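How Do You Teach a Robot to Bag Groceries?

Have you ever helped pack the bags at a store? You probably didn't think very hard about it. Your eyes found the bag, your fingers pulled it open, and in went the juice. Easy!

For a robot, that little job is a giant puzzle. The good news is that robots can learn from examples, a bit like you did when you learned to tie your shoes by watching someone else do it over and over.

Let's look at how people make those examples for a robot called Jendura.

Step into someone's hands
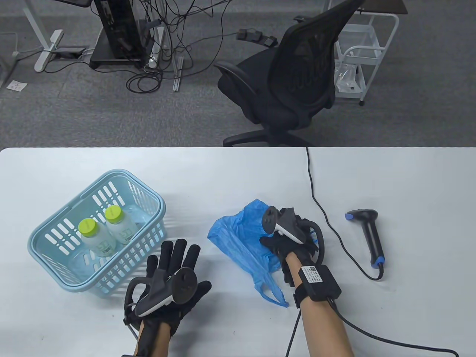

Examples start with a person doing the job. We call each try a demonstration, or demo for short. The person wears black gloves with a controller strapped to the back of each hand, so a computer can follow where the hands go and how they tilt. One hand might be up in the air while the other is down on a crumpled blue bag, and both of those things count! The computer saves it all, the big moves and the tiny ones. A demo of a bagging job can be as short as 15 seconds, and when it ends the person sets everything up and goes again.

Why do it so many times? Well, think about throwing a ball. If you only ever threw from one spot, you would get very good at that one spot and be lost anywhere else. A learning system has the same trouble. So the people at the Plarnwood lab move things a little between demos. The bottles go closer, or farther away, or they trade places. On a good day they record 37 demos before lunch. 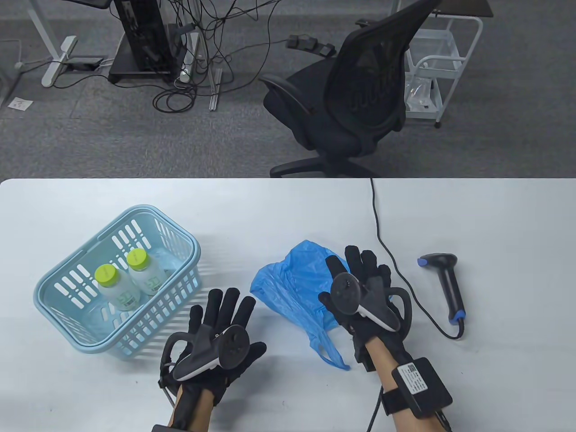

They also try to work at a steady speed. If you rush, the computer sees a blur of movement that is hard to copy. If you stop to scratch your nose, the robot might learn that scratching is part of the job! (Demos with nose scratches get thrown out.)

Why bags are so tricky

A bottle is a nice thing to pick up. It keeps its shape when you squeeze it gently, and it looks the same today as it did yesterday. A plastic bag is different every single time. Drop one on a table and look at it. Now pick it up and drop it again. New wrinkles! The handles land in new places, and sometimes one hides under the rest.
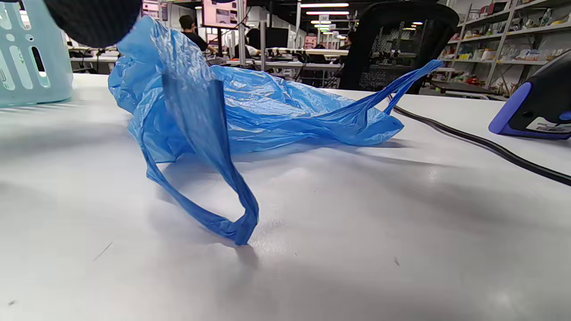

One reader, Kurian, wrote to us that the robot should just be told exactly where the handles are, and then it wouldn't need any examples. It's a smart idea, and people have tried it with things that stay put. The trouble is that a handle moves as soon as you touch the bag, so the directions go out of date right away. Examples help the robot get used to bags that flop around.

Two ways to show a robot

Gloves are one way to make a demo. Another is a gripper you hold in your hand, with a camera on it. You do the job with the gripper instead of your own fingers, and the camera records everything from down low, close to the objects. That's a lot like what a robot would see if it had a camera near its own hand.

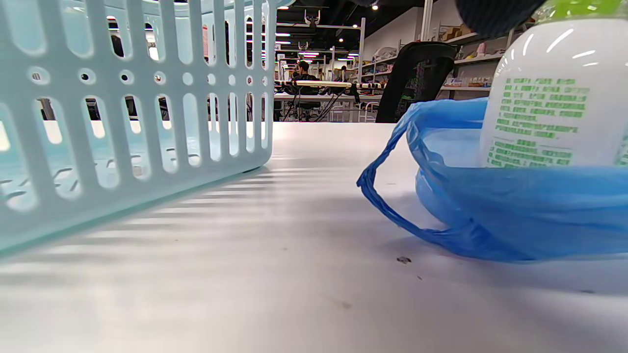 A gripper camera's view: the basket on one side, the blue bag and a bottle on the other.

After that comes practice. The computer studies the demos and makes a guess about what to do next, then checks its guess against what the person did. Wrong guess? It changes a little and tries again, thousands and thousands of times.

Try it yourself!

Get a plastic bag, 2 empty bottles and a grown-up to help. Put on thick winter gloves and try to get both bottles into the bag. Then close one eye and do it again. Which part got harder? Write down every move you made, even the small ones. Could a friend follow your list?

Words to know
Demo: one recording of a person doing a job.
Gripper: a tool that grabs things, like a simple hand.
Learning system: a computer program that gets better by studying examples.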